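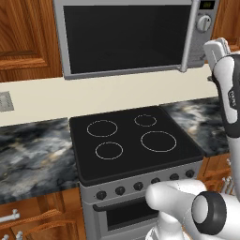 Noden Hall swap and sell day

The fan merchandise swap at Noden Hall ran from ten until four, with 63 tables on one floor. Entry was two dollars. Most sellers had photocards, albums and plush, and a few had lightsticks in their original boxes. The line at the door moved fast, but the card tables were crowded by eleven. 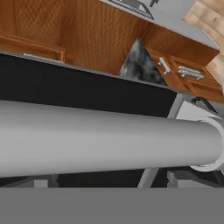

Nkrumah Osei

Dec 30, 2020

I went with a short list: two albums, one tote bag and a set of postcards I had missed in October. The albums were easy to find. Sealed copies cost more than I wanted to pay, so I bought opened ones with the posters still in the tube. One seller let me check every page before I paid.

Card prices varied a lot. The same card was $21 at one table and $12 at another two rows back. Walk the whole floor first if you can stand the wait. 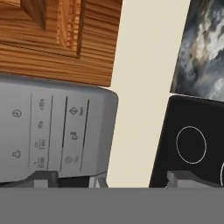

Sellers worth finding

Lenier had the neatest table, with cards sorted by group and year in binders. Prices were marked on the sleeves and did not move much. Muriithi sells handmade card holders and keychains and takes custom orders, paid half up front. Menesine had mostly clothing, including hoodies in larger sizes. I got the tote bag there. The postcards did not turn up anywhere.

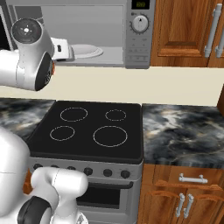

Paying and getting there

Bring cash. Several tables took transfers, but the signal inside was poor and people had to step out to the parking lot. Small bills help, and one seller could not break a 100. The bus stops across the road, and the lot was full before noon. Tables for the next swap can be booked at the front desk or by email.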